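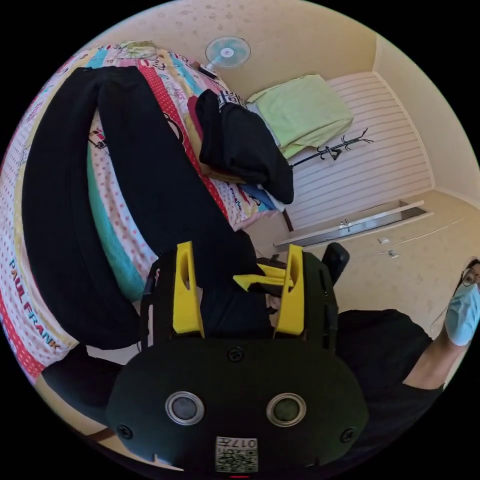 Storage Losses in Winter Squash With and Without Curing

Student project report, crop production course, Firnemton

1. Background

Winter squash is harvested in fall and sold through the winter from unheated or lightly heated stores. Growers in the Cutness area usually pick in one pass before the first hard frost and move the fruit directly into storage. Some cure the crop first, meaning that it is held warm and dry until the skin hardens and the cut stem has sealed. Curing takes up heated space at a busy time of year, and the smaller farms tend to skip it.

The question for this project was whether curing reduced losses enough on a small farm to justify the space. The fruit came from Landness, a mixed vegetable farm that grows a green buttercup type from Simard seed. The same seed lot was used for the whole field.

2. Materials and methods

105 fruits were taken from four adjoining rows on one morning. Stems were cut with hand pruners, leaving a short stub. Fruit under 700 g was not used, as small fruit is often immature and would have added a second cause of loss. Fruit with broken stems, open cuts or frost marks was also rejected.

The fruits were divided into 2 groups by drawing numbered slips:

Group A (cured): 53 fruits, held in a heated propagation house for ten days, single layer, on mesh benches.
Group B (not cured): 52 fruits, moved to the store on the day of harvest.

After curing, Group A was moved to the same store as Group B. The store is an insulated room with a small fan heater set to prevent freezing. Fruit was kept on slatted shelves with a gap between neighbors. Temperature and humidity were logged at shelf height — one logger per shelf unit, two units in total.

Each fruit was inspected every two weeks until March. A fruit was recorded as lost when it showed soft tissue, visible mold on the flesh or stem end, clear shriveling, or rodent damage. Surface mold that wiped off with a dry cloth was noted but not counted. Lost fruit was removed at the inspection at which it was recorded.
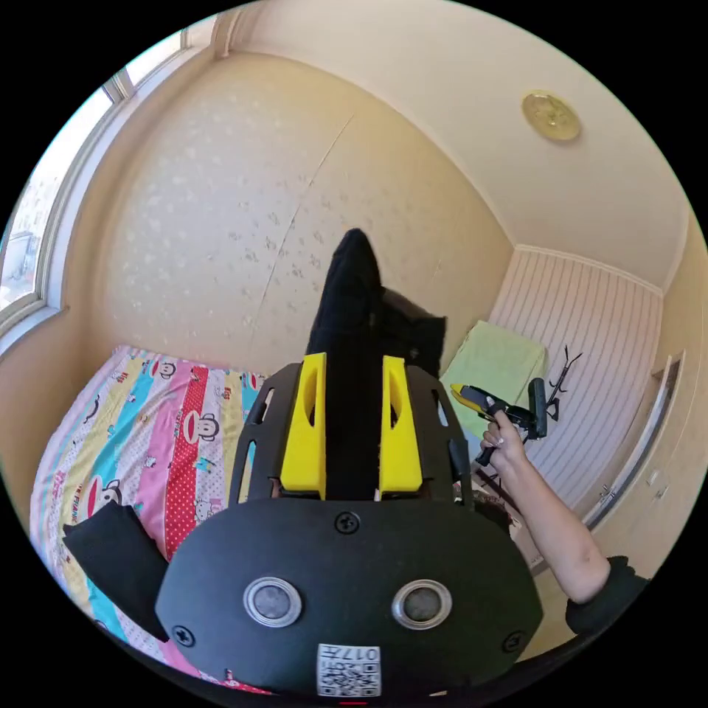 3. Results

At the final inspection 44 fruits were still sound, or 42 percent of the total. By group:

Group A: 29 of 53 sound (55 percent)
Group B: 15 of 52 sound (29 percent)

Of the 61 fruits lost, 38 were lost to soft rot, 14 to shriveling and 9 to rodents. Soft rot began at the stem end in most cases. In Group B it appeared from the second inspection onward. In Group A the first case was found at the fourth inspection.

Shriveling was evenly split, seven fruits in each group. Rodent damage was limited to the bottom shelf of the unit nearest the door and stopped once the gap under the door was closed.

Humidity in the store was higher than intended during the first month. The wall vent had been left closed after summer, and this was corrected after the second inspection. Both groups were affected, but Group B spent more time in the damp period than Group A did.

4. Discussion

Cured fruit kept better. The size of the difference should be treated with caution. The closed vent gave Group B ten extra days of high humidity, and part of its early rot may be due to that. A better design would have held Group A's start date back or kept Group B in a dry covered area for the same ten days.

The overall loss is high for a buttercup type. The likely causes are the humidity problem and a late harvest; the field had already had one light frost, and chilling injury does not always show on the skin at picking.

Weight loss was not measured. We had planned to weigh each fruit at every inspection, but the scale was shared with the potato project and was available only at the start. This should be arranged in advance next time.

For a farm the size of Landness, the bench space is free between the last fall transplants and the first onion sowing, so the main cost is heating. No heating cost was calculated, as the propagation house has no separate meter.

5. Recommendations

Cure fruit before storage where bench space allows. Open and check vents before loading the store. Close rodent gaps at floor level. Repeat the trial with an earlier harvest date and with weights recorded.

Comments (3)

squashgrower: We cure on the field in windrows if the forecast is dry and get similar results. Did you look at stem length at all? I leave mine long and get less rot at the top.

Anonymous: Section 2 says two shelf units. Were both groups on both units or one each? It matters for the rodent numbers.

Report author: Both groups on both units, alternating by shelf. It should have been in the methods. Stem length was not recorded.

Contact | Copyright Firnemton crop production course | Back to top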